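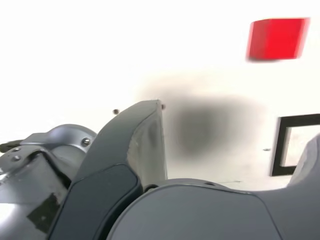
Gripper, close view. Dark pad on the front of the middle finger, scuffs near the tip.

May, notebook of the packing cell, Donside hall

Started 7:40. Jericho was already here and had the cell running for the first 200 cartons before I opened my laptop. Two stops, both on the small Pastor boxes. He cleared them himself and wrote the times on the sheet, so I did not have to guess later.

Finger wear: the scuffs and small creases near the tip are in the light area of the inner face. I don't think they matter for the grip yet. I will compare again after 500 more cartons. Asmaa asks if we should order spare fingers now. The delivery is slow, so yes, one pair.

Settings today
closing force: same as before
approach speed: one step lower for the small boxes, the others unchanged
Hidaris program: version from last week, I did not touch it

After the speed change we had one stop in 228 small boxes. I am satisfied with this but it is only one shift, and the boxes came all from the same pallet.

Talk with the line people at the coffee break. I write it down while I still remember, it is more important than the speed.

Sanne packed by hand at this line for many years. She says her shoulders are better and she would not go back. But she also says the day became longer in the head. Before, she had her rhythm and could talk with the person beside her. Now she waits for the light, then must be quick, then waits again. She would like to do the label check and the cell in turns, two hours each. I find this easy to try and I asked Ewan for it. He wants to see first how the late shift handles it with one person less at the table.

Jericho has the opposite feeling. He likes the stops, he said, because then he learns something. He wants access to the teach mode, not only the reset button. At the moment only Aiman and I have the password. I think it is not right that a man who stands eight hours at the cell must call us to move one point by a few millimeters. Aiman is a little worried about who changed what. My proposal: Jericho gets the access, every change goes into this notebook with initials. Aiman agreed if we keep a backup before each shift.

Also a question I could not answer: does the bonus still count by person when the cell makes most of the cartons? Yesterday's total was 2,784 and it was written under the name of whoever started the shift. This makes bad feeling on the line. Ewan will ask the office at Prullosus.

Open points
spare fingers, one pair (Asmaa)
turns between label check and cell (Ewan)
teach access for Jericho, half hour of training with me first
bonus sheet — wait for Prullosus
look at the pad seam with a lamp when the cell is off

14:10. Late shift took over. I showed them the slower approach and left the old value on paper next to the screen, in case they need to go back.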